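Armazém de trocas de Rirnik abre agora também à quarta-feira

O armazém de trocas da associação Negussie, em Rirnik, passa a abrir também à quarta-feira, das 17 às 20 horas. A decisão foi comunicada esta semana aos moradores por um aviso na porta e por uma mensagem no boletim do bairro. Até agora, o espaço só recebia pessoas ao sábado de manhã, e muitas famílias que trabalham nesse dia ficavam sem possibilidade de lá ir.

O armazém funciona há 12 meses no rés-do-chão da antiga tipografia Foltier, um edifício que a junta de Drasau cedeu à associação sem renda. Os moradores deixam lá objetos pequenos que já não usam em casa e podem levar outros em troca. Não se paga nada e não é preciso inscrição. No primeiro ano, segundo a associação, passaram pelo espaço mais de 2000 objetos, e metade deles encontrou uma casa nova em menos de um mês.

A maior parte do que chega são coisas de cozinha, brinquedos e acessórios. São objetos que cabem num saco, e por isso mesmo se misturam com facilidade. A associação explica que o trabalho mais demorado é a separação. Tudo o que entra vai primeiro para caixas grandes, sem ordem nenhuma, e só depois é distribuído pelas prateleiras. Um copo de plástico pode ficar ao lado de um brinquedo, e uns óculos de sol podem ficar esquecidos debaixo de uma toalha durante semanas.

Com o novo horário, a separação vai ser feita na própria quarta-feira, antes da abertura das portas. As caixas são esvaziadas sobre as mesas, cada peça é vista de todos os lados e o que está partido é posto de parte para a reciclagem. Os brinquedos com peças soltas recebem um saco transparente com uma etiqueta. Os óculos são limpos com um pano e vão para uma prateleira própria, perto da entrada — é a prateleira que fica vazia mais depressa no verão.

O espaço tem 20 prateleiras, todas dadas por uma loja de Drasau que fechou. Quatro delas ainda estão por montar, porque faltam os suportes. A associação pediu à junta um apoio de 1000 euros para comprar este material e também para trocar a iluminação do fundo da sala, que é fraca nas tardes de inverno. A resposta deve chegar em fevereiro.
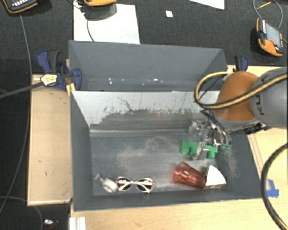 Um copo vermelho, uns óculos de sol e uma peça verde com ar de brinquedo, entre as peças ainda por separar.

As regras de entrega continuam as mesmas. Cada pessoa pode levar até dois sacos por visita, e os objetos devem estar limpos. O armazém aceita louça, copos, talheres, brinquedos, livros infantis, óculos de sol, chapéus e pequenos artigos de decoração. Não são aceites eletrodomésticos, colchões, medicamentos nem roupa interior. Para roupa de adulto existe um contentor no parque de estacionamento, do outro lado da rua.

Quem leva um objeto não é obrigado a deixar outro no mesmo dia. A associação pede somente que se anote no caderno da entrada o que foi levado, para se saber quais as coisas que têm mais procura. Pelo caderno do primeiro ano, os copos e os brinquedos estão à frente, seguidos dos livros infantis.

Há também uma mudança para as escolas. As turmas que quiserem fazer uma recolha de brinquedos podem combinar a entrega para quarta-feira às 16 horas, uma hora antes da abertura ao público. O pedido é feito ao balcão ou por escrito, na caixa de correio da associação, com o nome da escola e o número aproximado de sacos.

A entrada faz-se pelo portão lateral da tipografia, que tem rampa. O horário de sábado mantém-se igual, das 9 às 12 horas. Nos feriados o armazém está fechado, e nesses dias não se devem deixar sacos à porta.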